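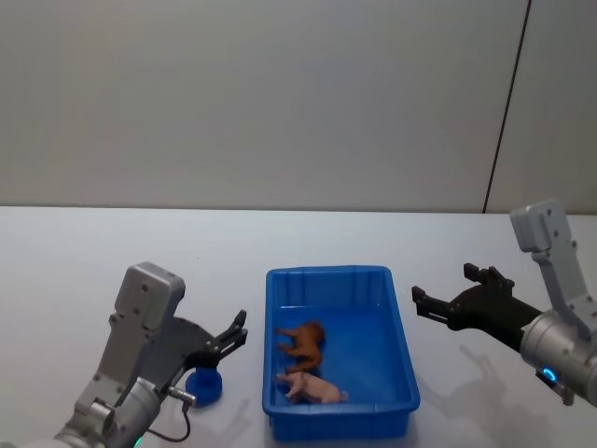 Why does my zeta potential reading drift when I leave the same sample in the cell for half an hour?

Most likely the sample is warming up, settling, or reacting with the electrodes, and with clay in tap water I'd bet on settling first and electrodes second.

Okay, that's the short version for anyone skimming the digest. The long version is below, under Eirlys's message, and I got a bit carried away with it.

Mon 24 February
Eirlys Gethin wrote:

> Hi all,
> I'm running clay suspensions on the old Imeck unit we got from
> Nollton when they cleared out their basement lab. First reading
> after loading is fine and matches what I got in January. If I
> leave the sample in and read again every few minutes, the number
> creeps toward zero, and after 30 minutes I've lost maybe a third
> of it. Fresh sample, and I'm back where I started. The suspension
> is 400 mg/L made up in tap water, pH around neutral. Is the
> instrument dying, or am I doing something silly? The manual is
> no help, it just says "allow to equilibrate."
> Also, does anybody trust the conductivity it prints out?
> Eirlys

Hi Eirlys,

I don't think it's dying! The bit about a fresh sample putting you back where you started is the best news in your whole message. If the electronics or the optics were going, you'd expect the fresh sample to read wrong too. So whatever is changing is changing inside that cell while it sits there.

Settling. 400 mg/L is a lot of clay for that cell, and the coarse stuff drops out while you're waiting. What's left in the beam is a different population from what you loaded, and there's no reason it should carry the same charge. The count rate will tell you. On the Imeck it's on the second page of the printout (the one everybody throws away) and if it's falling along with your zeta, there you go. We had this for weeks with the Nendutlow clay before I thought to look. I now dilute to 40 mg/L and let the grit drop out in a beaker first, and I pull from the middle with a pipette.

One warning there - dilute with the same water, not with deionized. If you dilute with clean water you thin out the ions around the particles, the double layer swells up, and you'll get a bigger number and think you've fixed something. I did exactly that and wrote it up in a report, and I had to go and un-write it. What works for me is spinning some of the original suspension down and using the clear liquid off the top.

Electrodes. Tap water conducts pretty well, and every time you take a reading you're pushing current through it. Do that every few minutes for half an hour and you get a bit of electrolysis, a bit of heat, and a pH that isn't what you wrote in the notebook. Easy test: load a sample, don't touch it for 30 minutes, take one reading at the end. If that one looks good, it's the repeated readings doing the damage. If it's just as low as before, go back to settling or read on. Look at the electrodes as well. If they've gone dark, they want cleaning, and I'd go gently, the plating on the older cells is thin.

Temperature. How long are you giving it before the first reading? If your suspension comes out of a cold room, the early numbers could be the odd ones and the later ones closer to the truth. Five minutes in the cell with the lid shut is what I give it. I doubt temperature alone gets you a third, though.

There's also plain chemistry. Tap water has calcium in it, calcium loves a clay surface, and it pulls the charge down as it sticks. That can take a while to finish. But then your stock bottle ought to be drifting as well, and you say a fresh sample comes back to the starting value, so unless you're mixing it new each time I'd leave that at the bottom of the list. Are you mixing it new each time? You didn't say, and it matters quite a lot.

As for the conductivity, I trust it to tell me whether two samples are different and I don't trust it any further than that. Ours read 129 on a standard that should have been a good bit higher, and a proper clean of the cell brought most of it back. I keep a Majumder handheld meter on the bench and write that number down instead. It also makes a nice before and after check - measure the sample going in, measure it coming out, and if the two don't match you've learned something about those electrodes.

Could you post the count rates for one full run, first reading to last? And the pH at both ends, if you can get enough liquid back out of the cell to dip a probe in. I'd like to see them before you spend money on a service visit.

Oh, and if Nollton still has the spare cells for that unit, grab them. Ours has a hairline crack by the filler port and I've been nursing it along for ages.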